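ART 2 / Public Art Practice
Week 6 notes - outdoor walls, from commission to sealing
H. Navickas

Read before studio. Bring sketchbook and a tape measure, the long kind.

1. Where the wall comes from

Most mural jobs start one of three ways. Owner calls you. City or neighborhood group puts out a call. Or you see a wall and go knock. The last one is slower but you get to pick the wall.

Case for this week: the Tindach wall. Side of a former print shop, faces a parking lot, 413 square feet of paintable surface once you subtract the door and the meter boxes. Owner wanted "something with birds." We'll come back to that.

Get in writing, before any drawing leaves your hands:
who owns the wall (the tenant often thinks they do)
how long the mural stays up
who pays for touch ups
who owns the image, for prints, shirts, ads etc.
what happens if the building is sold

Copyright and the wall are separate things. The owner can own every brick and still have no right to put your heron on a mug. Spell it out anyway.

2. Money

Tindach fee was $4,000 all in. Sounds ok. Then take off paint, lift rental, insurance, a helper, parking. Do the subtraction yourselves for homework, use the cost sheet from week 5.

Usual split: 30 percent on signing, the rest in stages. Do not buy paint with your own money while waiting on a signature. I have done it. Owner went quiet for the whole of October and I had a garage full of ultramarine.

Kill fee - a set amount they owe if they cancel after the design is approved. Put one in. Most clients don't blink.

3. Looking at the wall

Go at different hours. Morning sun, afternoon sun, after rain if you can. Things to check:
old paint flaking? scrape a patch, tape test
white powdery bloom on the brick = salts coming through, means water is getting in somewhere
gutters above, sprinklers below
where do people stand to see it? from a car, from the bus stop, from right up against it

That last one decides your scale. Tindach gets seen mostly from across the lot so small feather detail was wasted. Helju's rule: if it can't be read on a postage stamp it won't read from the street. (Yes that's me quoting me.)

4. Getting the drawing up there

Grid - cheap, slow, works in daylight. Brick courses can be your horizontals but check them with a level, old walls sag.
Projector - fast, needs dark, needs power, needs a clear throw. Cars park in it.
Doodle grid - scribble random marks all over the wall, photograph, lay the design over the photo, use the marks to find your place. Looks like vandalism for a day so warn the neigbors.
Pounce pattern - paper, pricked holes, chalk bag. Best for lettering and repeats. Hopeless in wind. 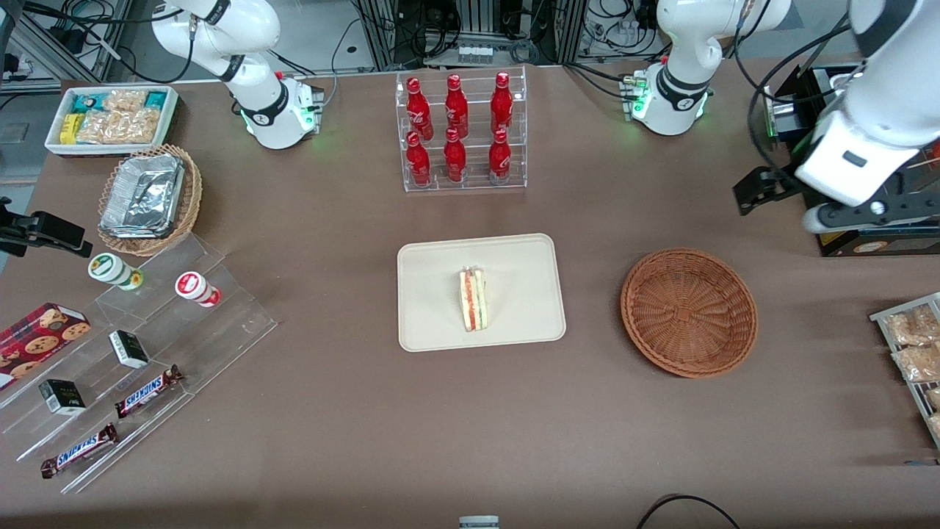
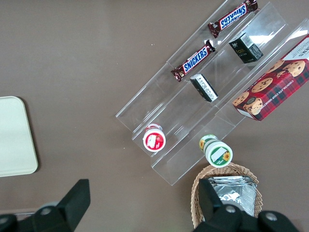

Can I paint straight onto new concrete or fresh stucco?
Wait until it has cured, which usually means at least a month, then test the pH before priming. Fresh masonry is strongly alkaline and will attack the binder, so you get dull patches and peeling. If the schedule is fixed, use a masonry primer rated for high pH and follow the can.

5. Paint

Exterior acrylic for the big areas, 100% acrylic, not the bargain vinyl stuff. Spray for fades and soft edges. Artist acrylics only for small accents, too expensive otherwise.

Pigments matter more than brand. Earths, blacks, phthalo blues and greens hold up. Cheap bright reds and yellows fade first, magentas worse. Neon is gone in a season or two, tell the client before they fall in love with it.

Write down every mix. Label the lid AND the side of the bucket, lids get swapped.

6. Sealing

Let the paint dry properly before the clear coat. Otherwise you get clouding and it won't come back out. On brick use something breathable. For graffiti: sacrificial coating washes off with the tag and gets reapplied, permanent coating stays on and can be cleaned many times but costs more up front. Small test patch first, low corner.

7. The bird problem

Back to "something with birds." Three rounds of sketches - swallows (too small from the lot), heron (owner thought it looked angry), crows (no). Ended on geese in flight, five flat colors, the door left as a plain dark block. What would you have asked in the first meeting to save two of those rounds? Half a page, due 26th June, on paper please.

Reading: handout packet, the section on site visits and the sample contract. Skip the apendix.

Studio after the break. Wear shoes you don't like.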